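April 19, 2023

Laundry corner, continued from the last entry. Deepika D'Souza and I went through the soft containers this morning and settled which ones stay. The tall Flilis bag is out. It folds over as soon as the load drops below halfway, and then you have to hold it up with one hand to get anything in. The two Sedach boxes are fine for folded things but too shallow for towels, so they go on the shelf for cloths and pillowcases.

That leaves the round cream one as the main hamper. The rim sags a little when it is empty. I tried a loop of stiff wire inside the hem and took it out again after an hour, as it made a hard edge and the fabric puckered on one side. Left it alone after that. Deepika thinks a strip of webbing would do better. She has some left over from the curtain job and will bring it in.

Weighed the dry load before lunch: 2512 g for the full set, tag 4. The sheet on the door still says 2000, which was the old set without the bath towels. I crossed it out and wrote the new number next to it. Please don't go by the copy in the Hukby folder until somebody reprints it.

Folding notes. Hand towels in thirds, then in half. Bath towels in half the long way first, then in thirds. Bleddyn Pugh folds them the other way around and they end up too wide for the shelf — we had three stacks to redo. I don't mind which way anyone does it at home, but the shelf is the width it is.

Lint is still a problem with the darker cloths from Yuan. Two washes and they are still shedding onto everything pale. Keep them in their own bag until further notice and don't run them with the cream covers.

After lunch we moved on to the hamper itself, with one blue cloth in it, crumpled, some of it hanging over the rim.
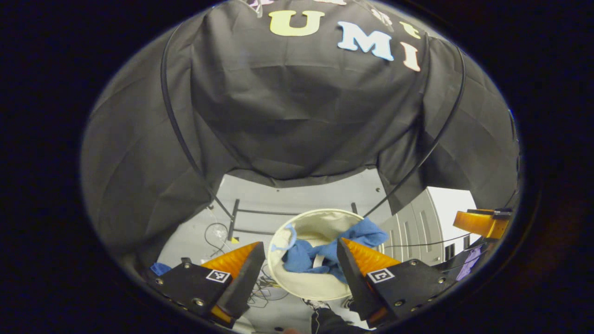
A single cloth bunched up like that takes up far more room than you would expect, and it hides how much space is left underneath. I would like a fill line on the inside, sewn, no marker pen. A row of running stitch in a darker thread should be enough to see from standing height.

Things left to do: webbing for the rim when it arrives, fill line, new sheet for the door. Also ask whether the cream fabric can be washed warm or only cold. The care label was trimmed off before it got to us, and I'd prefer not to find out by shrinking it. If it can't be washed warm we will need a liner before June, when the heavier towels come back.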